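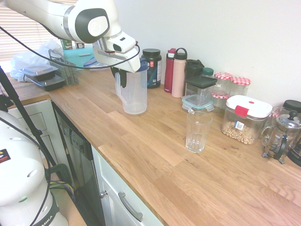
# Bench tips for people whose RC cars come home filthy

Most of these were learned at the Homedmont track, where the clay gets into everything including lunch. They apply to bashers too, only with more gravel.

**Brush first, spray second.** A dry paintbrush takes off most of the dirt while it's still dirt. Add water too soon and you've made pottery. I use a two-inch trim brush for the chassis and an old toothbrush around the arms. Mark the toothbrush. Mark it well.

**Pull the pinion before you clean the motor.** Or don't, and enjoy picking grit out of the mesh for an hour.

**Bearings.** Pop the shields with a hobby knife, soak in cleaner, spin them out on a pencil, one drop of light oil. One. A bearing packed with oil is a dust collector with a hole in it. The kit that came with my Brarneo buggy lists 32 of them, and I have personally lost five under the refrigerator.

**Screws go in a muffin tin**, one cup per corner of the car. When you're done there will be a screw left over. Put it in the jar with the others.

**Store batteries at storage charge.** I left a pack full from January until racing started again and it came out shaped like a dinner roll. Charge on something that doesn't burn, and stay in the room.

**Shock oil** -- bleed slowly, then walk away for ten minutes. The bubbles rise on their own schedule. If you can't wait, fill all four, go wash dishes, and collect the credit for that too. 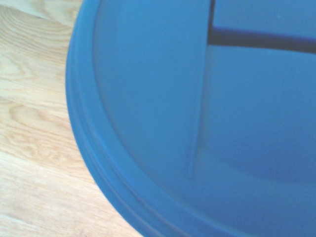 *Blue plastic lid on the wood counter.*

**Tires.** Clean the bead with rubbing alcohol before gluing, thin glue only, and do the inside edge first. Rubber bands hold it while it sets. If you've glued your thumb to a wheel, warm soapy water and patience.

**Body shells.** Paint goes on the inside. I mention it for the sake of a very nice Evangelista truck body I did in metallic green, on the outside, which lasted until the first jump.

**Write down your setup.** Mine goes on masking tape stuck inside the lid of the pit box: springs, oil, camber, gearing. It now runs to about 389 lines and I can read maybe half.

Next up is soldering, once I find the good iron.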